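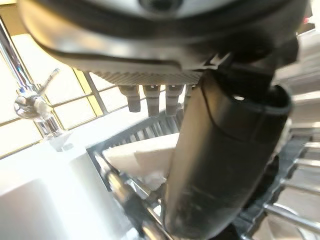

## Chapter 7: Casting the Unscripted Series

Draft for the Nenberg readers, Wednesday, February 14, 2018. Section order may still move. Page references to Chapter 6 are left blank for now.

Start with the tape, the way casting people do. A woman sits on her bed, phone propped on something, and talks for four minutes about her sister's wedding. She wasn't asked about the wedding. The question was "why do you want to be on the show?" and she got around to that in the last ten seconds. She was cast. The man whose tape came in just before hers gave clear, complete answers to every question and was not.

Why? That is most of this chapter.

Chapter 6 dealt with format: the rules of the game, the shape of an episode, the thing a network buys when it buys a show. A format can be written down and sold overseas. The people in it can't be. Same format, two countries, one a hit and the other gone by week four. Producers blame the slot, the host, the weather. Very often it's the cast.

### 7.1 What casting is for

In scripted television the part exists first and an actor is found for it. Unscripted casting runs the other way, mostly. There's a rough idea of what the group needs (somebody older, somebody who will talk first in a silent room, a pair who might clash) and after that the people who apply decide what the season will be.

Three terms to learn now. They come back in every section.

**Open call.** Anyone can apply. Online form, video, sometimes a hotel ballroom and a long line.

**Direct outreach.** A casting producer goes looking. Gyms, choirs, comment threads, the friend of somebody who turned them down last year.

**Booking.** Used for celebrity series. An agent is involved, there is a fee, and the talks are about the fee, the dates and what the star will refuse to do.

Most series use at least two of these at once. Students tend to assume that the open call supplies the cast. It supplies some of it. It also supplies publicity, and a mailing list.

Our running case is *Anumum*, a lodge-and-lake competition series made by a mid-sized company, Tsuji. Civilians, no celebrities, one leaves each week by a vote of the others. Season one got 2,908 applications. The form was open for most of September. From those the team made a long list of 50 and from the long list a cast plus two alternates. Keep those numbers handy, the exercises use them.

### 7.2 The funnel

Paper first. Then video, then a phone call, then a call with a second producer, then the in-person day, then the background check and the psychologist, then the network. Every stage is cheaper per person than the one after it. So the early stages are fast and a bit brutal.

How fast? Bethel Birhane ran the paper stage on *Anumum* and told us she gave a form under a minute. She read the last answer first. Applicants are tired by then, she said, and they stop performing.

> "If the last box is blank I go back up to the top and look for a reason to keep them. Usually I can't find one. If the last box is a rant about their landlord, I'm calling them."

Note what she is sorting for. Likability hardly enters into it at that point, and neither does skill. She wants evidence that a person will say what they think without being pushed. A producer on set can push, but pushing takes time, and the audience can often hear it.

The phone call sorts for something else: can they tell a story in order. In the edit suite a good deal depends on this. An interview where the speaker starts at the end, doubles back and leaves out the name of the person they're mad at can't be cut into a scene without a lot of patching. See 7.5.
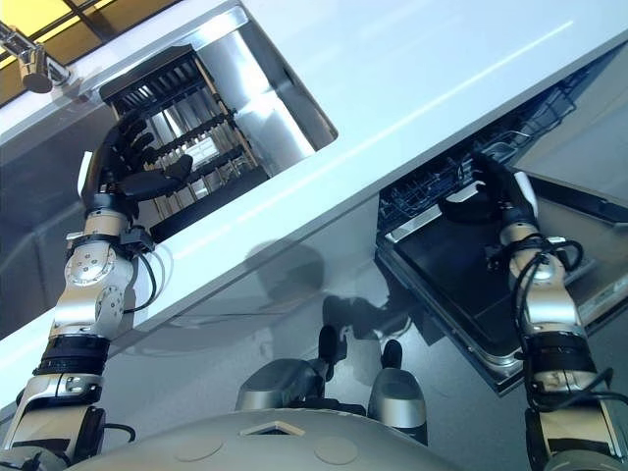
In-person day next. Applicants are kept apart, often in separate rooms, with a minder in the hallway so they don't meet at the coffee machine. The reason is the first episode. If two cast members already know each other's names, the arrival sequence goes flat. It's a small thing and whole afternoons get scheduled around it.

What happens in the room:

- an on-camera interview, 20 questions or so, many of them repeated from the form on purpose
- a long silence, left open by the interviewer to see who fills it
- a disagreement. The interviewer takes the other side of something mild, like tipping
- paperwork. Lots

The repeated questions matter. Answers that have shifted between the form and the room get flagged. Sometimes it's nerves. Sometimes the story on the form belonged to someone else.

### 7.3 Casting a group

Up to this stage people have been judged one at a time. Now the cards go on the wall. Yes, still cards in most offices, photo on the front, a few lines underneath. The producers move them around for days.

Joni Harju, who supervised story on *Anumum* and sat in on the wall meetings, describes the work as taking people out. A strong applicant gets dropped when there's already a card doing the same job. Two dry, quiet, funny men on the wall, one has to go, and the one who goes may be the better of the two, if his exit makes room for some other card.

This is hard to explain to rejected applicants and companies mostly don't try. The form letter says the standard was very high.

Students should be careful here with the word "type." Trade writing is full of it: the villain, the mom, the underdog. Casting producers use the words too, in the office, as shorthand. But a type on a card is a guess. Season one of *Anumum* had a 23-year-old law student marked down as the schemer of the group. She spent the first weeks looking after a cast member who'd stopped sleeping, and she became the most popular person in the series. The card was wrong and the season was better for it. A cast that matched its cards would be dull to watch, probably, and viewers who've seen a few seasons of anything are quick to spot it.

Three pressures at the wall, and they pull against each other:

**The network** wants range. Ages, regions, jobs, accents. Partly a fairness matter, partly about who will tune in. It also wants at least one face for the poster.

**The story team** wants links. Who'll be drawn to whom, who has a past that rubs against someone else's present.

**The duty-of-care team** wants people who will be all right afterward. This voice was hardly in the room in the early years of the genre. It is now, and it can say no. Section 7.6 is about how that no works and how often it's overuled.

### 7.4 Celebrities are different (a bit)

Booking gets a chapter of its own later, Chapter 9, so only the outline.

With a civilian the audience knows nothing. The opening episode has to introduce everyone at speed. With a celebrity the audience arrives with an opinion already, and the season becomes a test of it. Is she really that cold? Is he as nice as he seemed on the panel show? The booking team is buying that question.

Means the fee isn't tied to fame in a simple way. A very famous person nobody is curious about may be worth less to the series than a half-remembered one with something to clear up. Agents know this. Talks get long.

Also, celebrities leave. Civilians do as well, but a celebrity has somewhere to be. Contracts usually pay in stages for that reason, with part held back until a set day or episode.
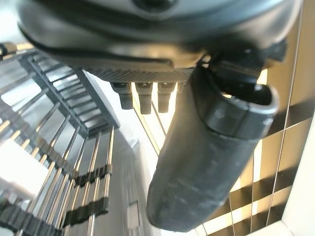 ### 7.5 Casting and the edit

The two departments rarely overlap in time. By the time the edit starts, casting has moved on to other work. A pity. Editors live with the choices for months and have views on them.

Harju's list, from her notes on season one, shortened:

1. Cast people who use names. "He said it was fine" is useless in week six, when there are five he's.
2. Cast people who can sit still for an interview.
3. Watch for the applicant who laughs after each sentence. Can't be cut around.
4. At least one person who explains things. Every group has somebody who says out loud what just happened. The editor will use them constantly.

Compare this with Birhane's paper-stage habits in 7.2. Where do they agree? Where would an applicant who pleases one of them lose the other? Take ten minutes over it before reading on, we refer back to it in 7.7.

### Before you go on

Terms you should be able to define: open call, direct outreach, booking, long list, alternate, in-person day, duty of care.

Get hold of the first episode of any elimination series made in your own country, one you haven't seen. Watch it once straight through. Then again, pausing at each arrival. For every cast member write one line, the line you think was on the card. Put the sheet away. After you've seen the final episode, take it out and mark which lines held up.

Work in pairs if you can but write the cards seperately.

Reading for the week: the Ela casebook, chapters on application forms and on release letters. Skip the appendix on prize law, it comes up in Chapter 11.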